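Setting up a hotplate stirrer and heating block for a round-bottom flask

Teaching notes, Vundcombe small-scale prep bench. Revised Nov 14, 2022 by Régis Picard.

This page covers laying out the stirrer, block, probe and flask before a heated, stirred run. It does not cover reflux or distillation. Read the procedure sheet for your own reaction first, as its limits override anything given below.

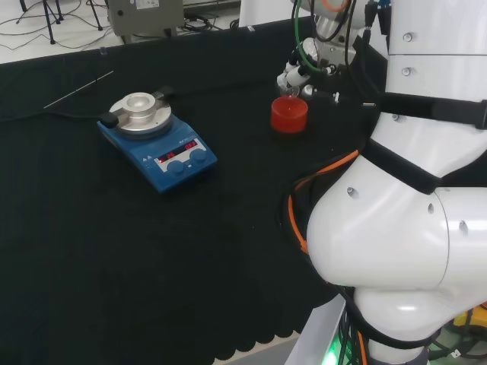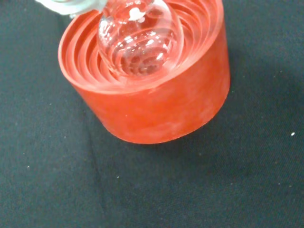

1. Prepare the bench

Clear a space wide enough to set the flask down beside the stirrer without reaching across the block. A cloth stops glassware from sliding and makes small chips easy to find. It must lie flat under the stirrer feet. If the stirrer rocks, smooth the cloth and try again. For any run above the rating of the cloth, take it off the bench before switching on.

Turn the stirrer so that you can read the display from where you will be standing. Route the power cable away from the plate, out to the side. Do not let it loop behind the block, where it can touch hot metal and not be noticed.

2. Seat the heating block

Place the block on the cold plate and centre it. Slide it a few millimetres each way and check for grit underneath; a single crystal will tilt the block and slow the heat transfer. Wipe both faces with a dry tissue.

Choose the well to match the flask. The bulb should touch the wall of the well over most of its lower surface. A flask that sits high on the rim will heat unevenly, and the reading from the block will tell you little about the contents.

3. Fit the probe

Push the temperature probe fully into its hole in the block, or clamp it in the liquid if your sheet calls for internal control. Never leave it lying on the bench with the heater on. The controller will read room temperature and keep heating. Check the reading before you set a target: with everything cold, it should agree with the wall thermometer to within 3 degrees.

4. Prepare the flask

Park the flask on a ring-type stand whenever it is off the block. The stepped rings take several sizes, with the bulb settling on whichever ring fits. Lower the flask by the neck and let go only once it has stopped moving.

Label the flask on the frosted patch in pencil. Marker ink comes off in acetone. Add the stir bar with the flask tilted, letting it slide down the wall. Fill to no more than half the marked volume.

5. Start up

Move the flask to the block and clamp the neck lightly. Start stirring at the lowest setting and increase slowly. If the bar rattles, go back to zero, wait for it to settle and start again.

Turn on the heat only when the stirring is steady. Set the first target below the final temperature, hold for 4 minutes, then go up in steps.

6. Shut down

Turn off the heat and leave the stirring on. Lift the flask clear with a heat-proof glove and return it to its stand. The block holds heat for a long time, so leave it on the plate with a "hot" card in front until the display is below 30.

Birger Blomqvist keeps the spare probes and blocks in cabinet 19. Sign them out.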